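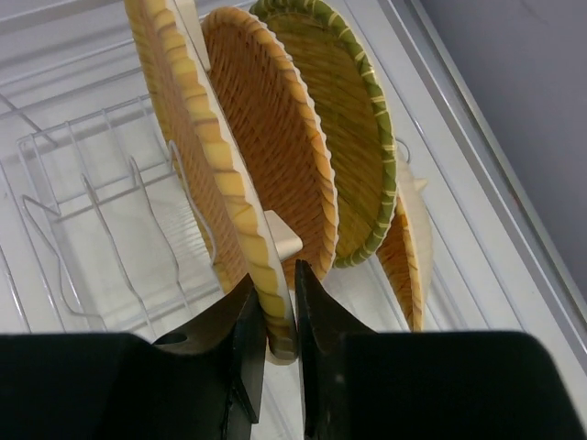 Why does a gripper drop a thin rim halfway through a lift when the pick looked perfect?

Most often because the "object held" signal goes true too early, while the fingers are still closing, and the arm starts moving before there's any real squeeze on the part.

I lost most of a week in June to this one, so let me walk you through how I found it and fixed it. My job was unloading woven bamboo trays from a dish rack, one at a time, by the edge. Four trays, all standing upright, and bamboo rims are sneaky: the edges are scalloped, so the thickness under your fingertips changes depending on where you land. On a high spot, fine. On a low spot the tray would come up a little way and then slide right back out — and of course lean on its neighbor on the way down.

Before anything else, stop the arm and hit the e-stop before you reach in. I know, I know. But a half-held tray makes you want to grab it, and I've done it, and I got a pinched knuckle for it.

Step 1. Pull the log for one bad lift. You want the finger gap, the motor current and the held flag on the same time axis. My controller is a Gulteser and it kept 2,284 lines from the run where I finally got annoyed enough to look. The drop was at line 791. The held flag had gone true well before that, with the gap still shrinking. There's your fault!

Step 2. Check what the flag really depends on. Mine only looked at current, and a bit of friction in the left finger was enough to trip it. Filippos Vrettos spotted that from the plot in no time (I'd been blaming the fingertips and had already ordered new ones, sigh).

Step 3. Make the flag need two things at once: current over your threshold, and a gap that has stopped changing for 3 readings in a row. If your software is Zelico, both settings are on the grip page, under the speed slider.

Step 4. Slow the close. I went down to half speed and left it there.

Step 5. Add a hold check after a very small lift, before the big one. If the gap has changed, set the tray down, open, shift sideways along the rim and try again. Don't just squeeze harder — woven edges crush, and then the next pick is worse.

Step 6. Run it with the speed turned way down and a hand near the stop button. Try picking on high spots and low spots on purpose, and on every tray you've got. The rims on mine aren't all bound the same way, and a setting that suited one was too loose for another.

Still slipping after all that? Look for play in the finger mounts. Berwyn Rees had the same symptoms on his setup and it was one loose screw.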